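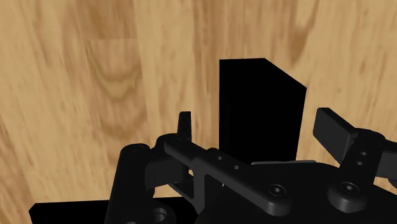 A black block standing on a wood surface.

Last updated: March

Search this site Enter keywords Go

March | By Dhillon

Sibling Spacing Is a Scheduling Problem

Parents expecting a second child get a lot of advice on how the first one will feel about it. They get much less on how the first one will get to preschool. I think the order should be reversed, at least for the last two months of the pregnancy, and I think most families would have an easier first year for it.

The usual preparation is emotional. There are picture books, a doll to practice on, a shirt with a slogan, a gift handed over "from the baby." I have no objection to any of these. A three-year-old's grasp of the future is limited, though, and a child told in the fall about a spring event will hold onto very little of it. What the child does hold onto is the sequence of an ordinary day: who opens the curtains, which cup, which parent does the bath. When that sequence changes overnight, the child reacts to the change, and adults tend to label the reaction jealousy.

I kept a log after our second was born. It covered 76 days and had 237 entries, one for each time our older child lost his temper for longer than a couple of minutes. I wrote down the time, what came just before, and which adult was in the room. Of those, 205 came within half an hour of a handoff, meaning a point where one adult took over from another or where an expected adult did not appear. The remaining 32 were spread over everything else, including the baby being fed, held, or admired by visitors.

One household is a small sample, and the person keeping the log was tired. Some entries could have gone in either group. I also did not keep a log before the birth, so there is no baseline to compare with. Even with those limits, the split was wide enough to change what we did.

We made 2 changes. The first was to fix the handoffs at set times and keep them even when it was inconvenient. The second was to move bedtime to the parent who was not nursing, and to leave it there. The second change should have been made well before the due date. Making it after the birth meant he lost his mother at bedtime in the same week he lost her at breakfast, and a child of three will draw the obvious line between those events and the person in the bassinet.

Products are sold for this. We were given a Fimley wall chart with magnetic pieces, and we tried the Kultatix app, which sends both parents a reminder when a task changes hands. The chart was more useful. A child can't read an app on a phone in someone's pocket, and the reminder told the adults something they already knew. A sheet of paper with four drawings on it would do the same job as the chart.

The common objection is that family life should not be run like a warehouse, and that children need to learn to cope with disorder. I agree with the second half. They will get the practice regardless. A newborn supplies disorder at all hours, and adding more through loose planning does not teach anything extra.

A more serious objection is that many parents have no control over their hours. A parent on rotating shifts can't promise to do every bath. In that case I would pick one event a day that can be protected, even a short one, and protect it. Ours for a while was the walk to the mailbox.

Talk to the older child about the baby, and buy the doll if you like. But write down the current day first, by the hour, with a name next to each part of it. Mark the parts that will have to move. Then move them early, one at a time, with a week or more between each.

Filed from Cladonik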